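3.2 Knee injury and squad availability

Knee complaints accounted for more missed league matches at Vilura than any other injury, and most arose in the crowded weeks of December. Club records cover 1186 player appearances. 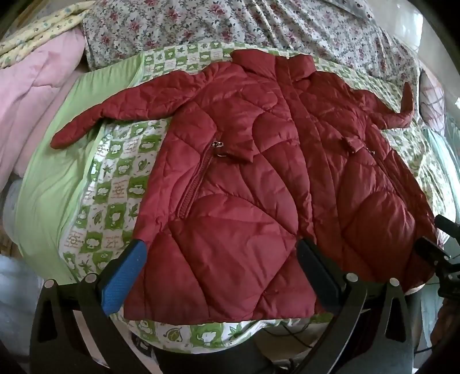 Return to play was decided by the medical staff – not by the coach – after two pain-free training sessions. Substitutes waited up to 800 seconds between warming up and entering the match. Bench clothing was therefore recorded as well, and a quilted jacket with a front placket, such as the dark red one in Figure 3, was entered as padded outerwear. Players at Estness followed the same procedure.

Matches abandoned before halftime were left out of the totals. International call-ups were treated as absences only when the player withdrew through injury.

Figure 3. Padded outerwear, laid out front side up.
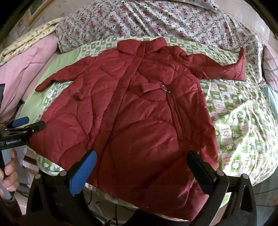
3.3 Limits of the records

Plornar supplied no training data, and its players appear in the match totals only.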